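Newsroom > Product Releases > Workcell Products

Ernska Releases Triroler Two-Arm Handling Kit for Small Goods Lines

June
By Eero Räsänen, Ernska Product Communications

Print this release | E-mail this release

DRUSTHORPE – Ernska has opened orders for the Triroler, a two-arm bench kit for handling small household electrical goods ahead of packing and inspection. The kit is sold with grippers, controller, teaching software and a commissioning visit. Arms are quoted separately, and customers who already own a supported pair can order the kit without them.

The Triroler is meant for work in which one hand has to keep a part in place while the other does something to it. Typical jobs are turning a power strip to present its label, seating a plug, and laying a product into a tray. Lines that run one part all year are usually better served by a fixed jig, and Ernska will say so at the quoting stage. The kit is aimed at plants that change product several times per shift and do not want to store a jig for each one.

Each arm carries a two-finger gripper. Finger plates are held by screws and can be changed on the bench with the hex key supplied. The controller treats the two arms as one machine with a shared work area. Either arm can be set as the holding arm in a given step, and the assignment can be switched between steps. When a holding arm reports a lost grip, the other arm stops and backs away along its last path.

Programs are taught by example. An operator guides the arms through the job, and the software stores the motion with the gripper states and camera views. Ernska recommends 100 demonstrations for a new part. A variant of a part already taught, such as the same housing with a different number of sockets, generally needs 20. Demonstrations can be reviewed, trimmed or deleted one at a time before training. Training runs on the controller, and no outside connection is needed.

Before release, the kit was run at the Lahtinen packing plant on a mixed set of extension leads, adapters and power strips. The trial logged 1,233 handling cycles. Operators stepped in on 348 of them. Most of those stops came in the first part of the trial, before the softer finger pads were fitted, and were caused by glossy housings turning in the grip. The softer pads are now standard. Stops that remained were mainly due to parts delivered upside down with the cord underneath, a case the current software does not handle. Ernska plans to address it in a later version and has not set a date.

"The holding side is where most of our work went," said Lauri Lindqvist, product manager for the Triroler. "A flat part on a smooth table slides very easily. If the first arm grips at one end and the second presses at the other, the part wants to pivot. We now limit the press force according to how far the second arm is from the grip point."

The work surface should be flat, matte and light in color. Gloss tops reflect overhead lamps and reduce the accuracy of the head camera. The surface must be screwed down or clamped, and cable loops at the wrists must be left long enough for full wrist rotation. A cable length chart is included in the installation manual. The kit does not include guarding. A risk assessment of the finished cell is the responsibility of the buyer or the buyer's integrator.

Standard contents are two grippers, one head camera with mount, one controller, a cable set, a spare set of finger pads and a teaching license for one cell. Added licenses are available per cell. The commissioning visit covers mounting, camera calibration and the teaching of one customer part. Orders are taken through the Drusthorpe office.

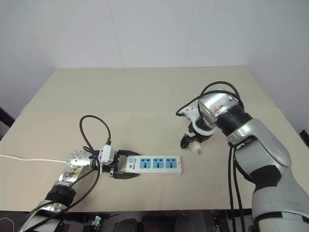 Reader comment, Marit: We run two arms on a similar bench and the trial numbers look believable to me, but I would want the stops split by part before asking for a quote. Adapters and power strips fail in very different ways. Does the teaching license move with the controller if we rebuild the cell somewhere else in the plant?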